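Oiled my tabletop and now it's sticky. How long do I wait?
Asked in Furniture & Finishing by mothballoon

I sanded a secondhand table down to bare wood and put on two coats of Flaso tabletop oil. The can says "dries overnight." That was 6 nights ago. My forearms still stick to it, and last night I peeled a napkin off in several installments. The room stays near 70 degrees, windows closed because of pollen. Do I keep waiting, sand it all off, or learn to love placemats?

hingepin

Needs more time. Mine took forever too.

Xolalpa_Woodshed

You put it on too thick and didn't wipe it off. Everyone does this once. Some of us did it twice, the second time on a bed frame.

Oil finishes don't dry on top of wood the way paint does. The wood takes what it wants in the first half hour, and whatever is left sitting there turns into flypaper. Waiting another week will get you slightly older flypaper.

Don't sand yet. Gummy oil clogs the paper in seconds and you'll go through a whole pack of discs swearing. Dampen a rag with mineral spirits, rub a small patch hard, and wipe it dry with a clean rag. If the stickiness comes off, do the rest the same way. If a skin has formed, use a gray scrub pad with the spirits. Open the windows while you do this, pollen or no pollen. Then leave it alone for 8 hours and touch it.

Lay the used rags flat outside to dry before you throw them out. Oily rags in a heap can catch fire by themselves, and then the table will be the least of it.

plirell_street

Seconding the mineral spirits. I used Gemum oil, different can, same flypaper.

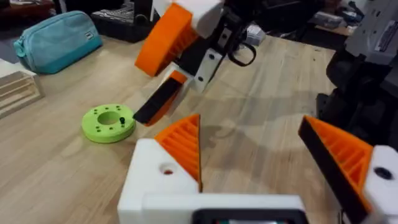 For the next coat, go so thin you feel cheated. A pale top makes people nervous, so they keep pouring until it looks like a restaurant bar. Mine went the same way until I scrubbed it back. Light wood with the grain still showing, like the table under those orange-ribbed fingers, is a perfectly respectable place to stop. One thin coat, wait fifteen minutes, wipe until the rag comes away nearly clean, and don't go back in for the spot you think you missed.

Also, "dries overnight" on a can means dry enough to walk past. Keep hot mugs off it for a couple of weeks.

mothballoon

Tried the spirits on the corner by the wall and it came up smooth. Doing the rest after dinner, which will be eaten on the couch.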